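Laria goes pink for July, and the folding table is back

I stopped in at Laria in Skodmont this week, meaning to stay long enough to grab the July flyer, and I came out an hour and a half later with a sore thumb and a bag of scraps. So consider this a news item from someone who got a bit too involved!

The news first. The folding sessions are back at Laria for the summer, in the new space upstairs from the old Velten print shop. They run 90 minutes, mornings only, and they go on for four weeks. You don't need to sign up. You do need to be there by 9:30 if you want a spot near the window, and you will want a spot near the window, trust me on that.

The color for July is pink. I mean really pink, the kind that glows back at you from your own hands. Last summer it was a dusty green that everybody said was tasteful and that looked like old lettuce by the end of the month, so I was thrilled. Anything you can fold, roll, crease or stand on its edge counts, and you can bring your own material as long as it's close to the right shade. There's a swatch taped to the door if you're not sure. I held my sleeve up to it and failed.

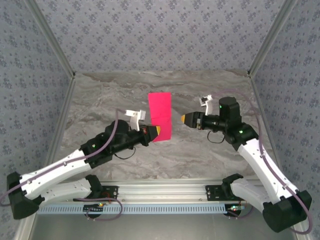
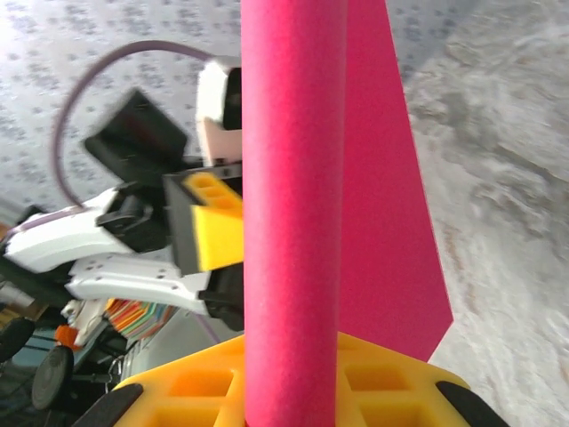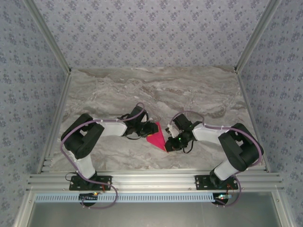

I have always been a paper person. You make a crease and it stays where you put it, and if you run your thumbnail along it twice it stays there for good. Cloth is another story. I tried a plain napkin triangle, which I must have done a thousand times at my mother's table, and the point kept sliding off to one side. The trick (I got this from the woman across from me, who was on her fifth) is to hold both corners a little tighter than feels polite and let the point drop by itself. Mine came out okay. Hers came out perfect, but she irons hers first, and I'm not going to start doing that in July.

Foam is new this year. The sheets I tried won't take a real crease, they just sort of think about it and open back up, but they're great if you want something that stands. I slotted a fin shape into mine and it leaned, so I trimmed the bottom, and then it leaned the other way. There's a lesson in there about trimming a little at a time - I've been given it before.

About the room. It's 1,986 square feet, a number I know because it's printed on the lease notice that is still hanging by the stairs, and after the old place it feels like a barn. The downstairs room at the old address had one outlet and a radiator that knocked. Upstairs at Velten's there's light from two sides and a proper sink with a drain that drains. The stairs are steep, though, and there's no elevator yet. If that's a problem for you, call ahead and somebody will set you up at the table in the ground-floor hallway, where the light is fine until noon or so.

Parking is the usual mess. The lot behind Thongdee fills up before the sessions start, and please don't take the two spaces by their kitchen door, they need those for deliveries. I park on the hill and walk down. Thongdee, by the way, is doing iced tea to go for anybody coming from the sessions, and the lime one is worth the wait. No drinks at the folding table! There was an incident with a cup last summer and a whole lot of green tissue, and the rule has been strict ever since.

A few other bits I wrote on the back of my flyer:

The sessions are free, but there's a jar for materials. Card stock costs more than it used to.

Bring your own scissors if you're left-handed. The left-handed pair went missing in the move.

Kids are welcome with a grown-up. The craft knives stay in the locked drawer until somebody asks for one.

Whatever gets finished goes up on strings in the front window at the end of the month. There's room for 100 pieces if they're small, and fewer if people get ambitious with the foam, so if you're planning something tall, maybe let them know before you start. You can take your pieces home in August or leave them for the school to use.

I'm going back for at least two more. I want to try a fan with a proper even pleat, and I've still got that napkin point to sort out. I also need to return a bone folder that ended up in my bag with the scraps - if it's yours, I'm sorry, it'll be on the shelf by the sink.

Laria, upstairs at the old Velten print shop, Skodmont. Doors open at 9:15, folding starts at 9:30.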